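Workshop notebook, packing bench and returns
January, entry 9

Started 07:40, finished a little after three. Main job was the small-parts packaging: sort what came back, decide which pouch we reorder, and get the grey bins into a fit state before the next delivery from Gorier.

Stock position

The shelf count sheet gave 391 clear pouches of the small size. The Zumar order is for 1,000, so we are short whichever way the spoiled ones are treated. I have put the reorder on the sheet but left the supplier column blank until the comparison below is settled.

The medium size is fine. The large size has not moved since autumn and can go to the top shelf.

Pouch comparison

Two candidates, Gena and Chauhan. Both clear, both sold as suitable for a printed paper label. Same nominal thickness according to the sheets that came with them. Notes from filling and sealing a batch of each by hand:

Gena. Opens easily at the mouth. Stiffer in the fingers and keeps a fold once it has one. Seal is even across the width. Label goes on flat if applied before filling, less so after. If the pouch is only part full, the label bridges the slack film and lifts at one corner.

Chauhan. Softer. Clings to itself, which slows the filling, and twice I had two pouches stuck together and did not notice until sealing. Label stays down better on a part-filled pouch. Seal narrower than Gena at the same setting. Raised the dwell by one step and it came up to width, but the film started to pucker at the ends.

No clear winner. For the heavier contents I would take Gena. For the light ones the label matters more, and Chauhan holds it.

Label print

Printed with the old ribbon until it ran out, then changed over. The old ribbon is too faint to read at arm's length and the last dozen labels from it should not go out. They are in the tray marked REPRINT. Darkness setting is now 7. Anything higher bleeds on the small type.

Check the first label of every run against the order sheet before starting the rest. This morning the template still had last month's part number in it and I caught it on the fourth.

Bins

Washed four of the deep grey ones. Warm water and ordinary washing-up liquid, cloth only. The walls come clean quickly. The metal bottoms do not: there is a cloudy bloom that shifts a little when wet and comes back as it dries. Tried a weak vinegar solution on one corner of the worst one and it made a small improvement, not worth the time across the full set.

Do not use the scouring pads. One bin was done that way before Christmas and it now catches the film on anything dragged across it.

Clear items against these bottoms are difficult to see. Under the bench lamp the glints from the film and the shine off the metal are much the same, and an empty pouch can sit there unnoticed. A labelled one is easier to find provided it has landed label up. Options discussed at tea:

1. Matt liner sheet in each bin. Cheap, but it will ride up at the edges where the walls slope.

2. Move the lamp to the side so that it strikes the bottom at a low angle. Free. Tried it at 11:20 on the nearest bin and it helped with crumpled pieces, less with flat ones.

3. Larger label on the small pouch. The white is what the eye finds. Needs a new template and a check that it does not run over the seal.

4. Sort before tipping, so that loose film goes straight to the sack and only labelled packages reach the bin.

I favour 4 with 2. Number 3 can wait for the next label order.

Bin contents, clear items

Small transparent package with a white label in the lower left, print too faint to read. Crumpled clear plastic to the right of it. Another shiny clear item higher up, by the left wall. Bottom scuffed and streaked, with two dark round spots, one towards each side. 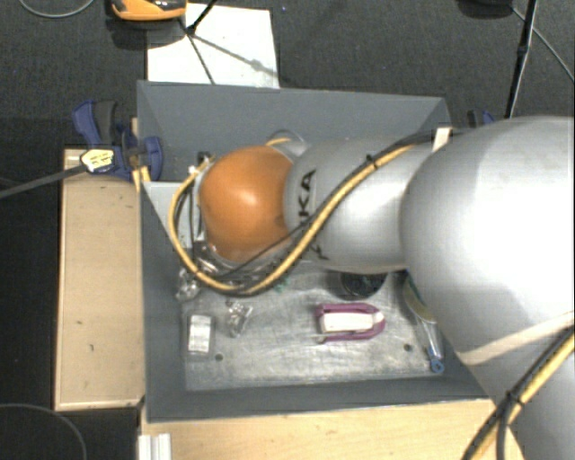
Sealer

Heating strip cover is worn at the left end. It still seals, but the mark is visible on the Gena film as a faint ridge. Spare cover is in the second drawer with the fuses. Fitted it after lunch, ten minutes including letting the jaw cool down. Ran some nine pouches through at the normal setting, all good by the pull test. The old cover is kept in the same drawer in case the new one is short at the other end; it looked slightly under length when laid against the jaw.

Timer knob is loose on its shaft. Read the setting from the pointer, and do not trust the dot of paint.

Waste

Clear film to the film sack, backing paper from the labels to general. The two were mixed in the sack by the door and I separated them. Spoiled pouches with labels on count as general unless the label is peeled off.

Outstanding

Peel strength on both pouches after a night in the cold store. Four of each are in there now, on the lower rack, in a tray with the date on masking tape.

Ask Gorier whether the next delivery can come with the inner bags untied.

Remaining grey bins to wash, and the trolley they stand on.

Reprint the faint labels, setting 7, new ribbon.

Supplier column on the reorder sheet, once the cold results are in.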